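In Defense of Cardboard on the Floor

There is a sheet of cardboard on my floor, and I have stopped apologizing for it to visitors.

It came off a box from Lavstead, the flat-pack people, and for the first week it had an excuse. I was putting together a shelf. You put down cardboard when you put together a shelf, the way you put down newspaper when you carve a pumpkin, and everyone understands that the cardboard will be gone by supper. The shelf has been up since February. The cardboard has outlived two houseplants and a magazine subscription.

My neighbor Ustyna Koval, who has opinions about floors and the shoes to go with them, asked when I was planning to "finish." I told her I was finished. She looked at the cardboard, then at me, then at the cardboard again, and changed the subject to my gutters.

I want to make the case anyway. I think the ordinary flattened box is the best floor covering an ordinary household can own, and that we're kept from admitting it by a floor-care industry and by our mothers.

Consider what the floor is up against. We have spent twenty years tearing out carpet so that we could look at pale planks, and having got our pale planks, we live on them like guests in a museum. We put felt dots under the chair legs. We carry the toolbox to the porch, work there in the wind, and carry it back. I know a man, Fedir Didenko, who paid $3850 to have his living room redone in light boards and has since assembled every piece of furniture he owns in the garage, including a bed that then wouldn't go through the door. He took it apart on the driveway. The floor, he'll tell you, still looks great.

Against this I offer one piece of tan cardboard and two bits of black tape.

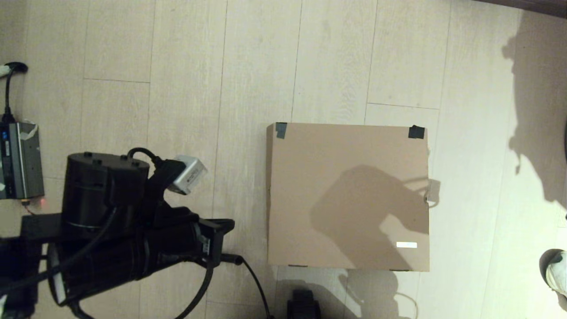 Will tape pull the finish off a wood floor?

It can, if it's strong tape left down for months on a finish that is already tired. Test a scrap in a closet first, use something meant to come up again, and peel it back slowly and low to the boards.

I used two bits because two is how many corners I had patience for. A person who tapes all four corners has made a commitment, and will have to be congratulated on it. Tape the top two and the thing stays put well enough, while the bottom edge remains free to be lifted when you drop a screw and it rolls where screws roll. This is also how you sweep under it, supposing you are the sort who sweeps under things.

The label can stay on. I've met people who peel the shipping label off a box before using it for anything, as though the floor might forward it to somebody.

Now, the market has noticed that people work on floors, and it has products. The one I was given last winter, by a brother-in-law who meant it kindly, is the Broro work mat. It's gray. It has a grid printed on it, for all the times you need to know exactly how far the glue has traveled. It arrived rolled, and it has wanted to go back to being rolled ever since. I weighed down the ends with soup cans for a month. There's a care card with it, which asks me to wipe the mat with a damp cloth and keep it out of the sun. I have never owned a sheet of cardboard that asked me for anything.

Fedir went further and bought the rubber kind from Mutesis, the one with the interlocking edges. It protects the floor very well. It has to be protected in turn from heat, solvents, dogs, and anything with a point, so he has put something over it. I asked what. He said it was cardboard.

The whole appeal of the material is that you don't have to be nice to it. Spill on it, kneel on it, cut a little too deep, set down the greasy end of whatever it is. When it's had enough you fold it and take it to the bin, and there's another one on the porch by morning, usually with something you ordered inside as a bonus. Lev Skoryk, who runs the frame shop on our corner (it's called Skoryk, he wasn't up late over that one), has worked on box cardboard for as long as I've been bringing him pictures. He owns a proper bench with a proper surface. There's cardboard on it.

I'll grant the objections. It isn't pretty. It will not save your floor from a dropped hammer, only from the conversation with yourself about whether you heard a dent. It soaks up water and then holds it there against the boards, so a wet piece should go out the same day. And grit gets under it, and if you drag the sheet with grit beneath, you have made sandpaper and aimed it downward. Lift, shake, put back. I do this when company is coming, or I say I do.

Then there is everything that gathers nearby, which I think is what Ustyna was really objecting to. A work spot on the floor draws things to it. You get black cable in a loop, and a strap with its end curled up, and that crumpled clear plastic every object in America now comes wrapped in, which can't be folded or flattened and drifts toward the back of whatever you're doing.

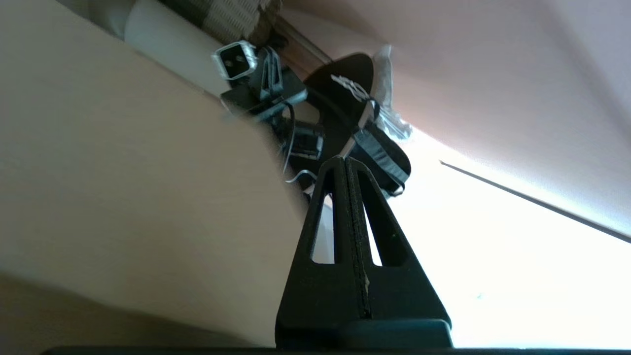 What the Mess Is For

I've come around on this part too. A strap left where you'll want it next is put away, as far as I'm concerned. The same goes for the cable. The plastic I can't defend.

My wife's rule is that a project may live on the floor for 7 days, after which it's furniture and has to be dusted. It is a fair rule and I've lost to it several times. Under its terms the cardboard has been furniture for a good while, and I did dust it once, to make a point. It came up fine.

Ustyna was over again last week to borrow a level. She stepped around the sheet with some care, I noticed, the way you'd step around a rug you thought might be worth something. On her way out she asked whether I had any more of those boxes. She's hanging a door.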